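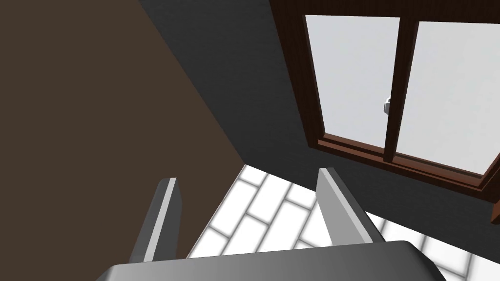

Skurell Progress Report, No. 7

Dear Mireille, and everyone at Renaud who has been so patient with us,

It has been a busy stretch, and I'm glad to say the simulated rooms are now doing the job your grant was meant for. We set out to gather 500 examples of a robot working in a home, and we have 300 saved and checked. Jonatan has gone back over the early ones (bless him, it took many evenings) and threw out 20 where the gripper passed straight through a wall.

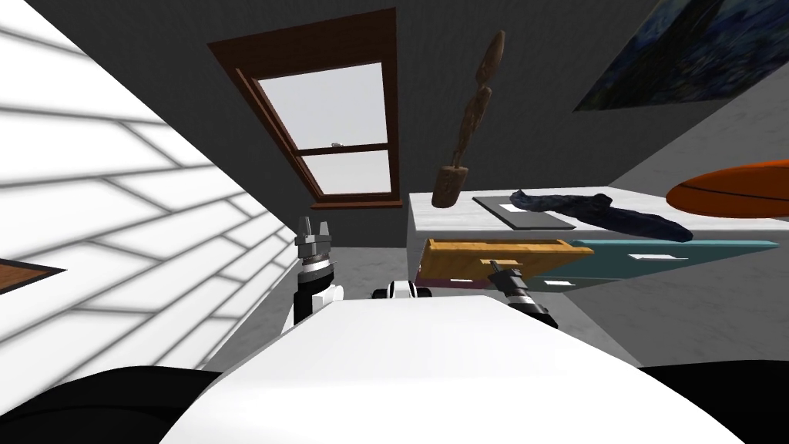
By Ludivine Sabatier, project lead

Drawers are where most of our time goes. The gripper has one thin finger at the front edge of an open tray in the kitchen, and it is small contacts like that one the learning system needs to see over and over, from more than one view. We also still have objects that float when a room loads, the carved sculpture by the window among them, and Fulvio is working through those one room at a time.

The remaining examples should be finished in September. We would love to keep the unspent computer time for a second kitchen, if you and Eugénie are happy with that, and I can send the revised budget whenever it suits you.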